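### 4.3 Kissen beziehen und auf das Bett legen

Dieser Abschnitt gilt für das Zierkissen Sillden mit Fleecebezug. Für die Schlafkissen der Serie Wukley siehe Abschnitt 4.2.

1. Bezug auf links drehen und lose Fasern ausschütteln.
2. Reißverschluss vollständig öffnen. Den Schieber nicht über das Ende der Kette hinaus ziehen.
3. Füllkissen der Länge nach zusammenlegen und mit der schmalen Seite voran einschieben.
4. Die hinteren Ecken zuerst füllen. Dazu von außen die Ecke des Bezugs fassen und von innen mit der anderen Hand nachdrücken.
5. Reißverschluss schließen und den Schieber unter die Stoffleiste schieben.

**Hinweis:** Nach dem Auspacken braucht die Füllung über 4 Stunden, bis sie ihre volle Höhe erreicht. Das Kissen in dieser Zeit nicht belasten.

Zum Schluss das Kissen auf das fertig gemachte Bett legen. Laken und Kopfkissenbezug vorher glatt ziehen. Die Lage ist frei wählbar, gerade am Kopfteil oder schräg über dem Laken.
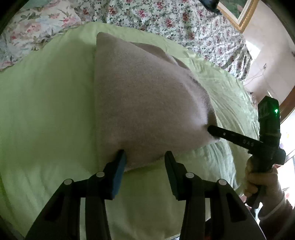 *Abb. 7: Kissen mit hellem, rosa-beigem Fleecebezug, schräg auf hellgrüner Bettwäsche*

Kissen zum Umlegen am Rand fassen und anheben. Nicht am Flor ziehen. Druckstellen im Fleece mit der flachen Hand in eine Richtung ausstreichen. Bleiben Streifen sichtbar, eine weiche Kleiderbürste verwenden.

**Achtung:** Den Fleecebezug nicht bügeln. Der Flor verklebt bei Hitze und lässt sich nicht wieder aufrichten.

#### Pflege

- Bezug vor dem ersten Gebrauch separat waschen, Schonwaschgang, 30 °C.
- Flüssiges Feinwaschmittel verwenden, keinen Weichspüler.
- Bezug hängend trocknen. Das Füllkissen darf nicht in den Trockner.
- Füllkissen alle 5 Wochen an der Luft auslüften und von allen Seiten aufschütteln.

Material des Bezugs: 100 % Polyester. Ersatzbezüge sind über Schmieder in den Farben der Reihe Flollora erhältlich. Bei der Bestellung die Nummer auf dem Einnähetikett angeben.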